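Search this list Search Advanced

Mar 15, 2023
From: Roxana Cáceres
Re: second arm cell, Zurisville

> Can we hold the order until the Lirano quote comes in? I only
> have the Warraich number, 2974 for spare grippers and cables,
> and I don't know what that leaves us for the table.

The Lirano quote came this morning and it's higher, so I'd go with Warraich. Their lead time is 40 days. If we sign this week we have parts before May. The 2974 does not include shipping.

The table and walls come out of the Feta budget, approved in January. Please don't charge them to the spares line. I'd also like 3 extra gripper finger sets, as we planned for too few last year. Bottles and caps go under consumables.

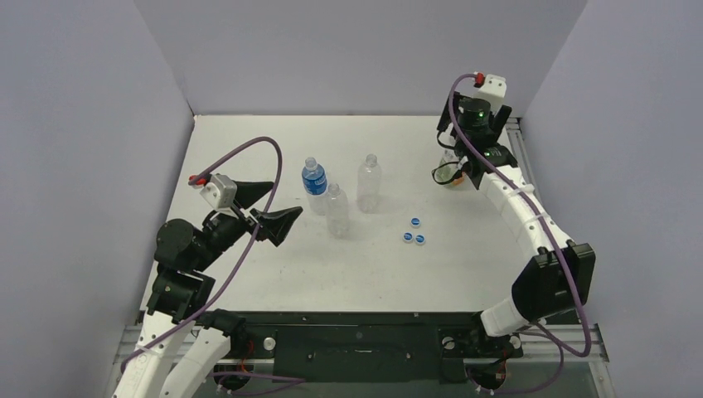
Do we need to buy a second mounting plate now? It can wait until the new cell has a room, and the price is good for 4 months.

Send me changes to the sheet by Friday.

Roxana

This site uses cookies to keep you signed in to the archive. Accept Manage settings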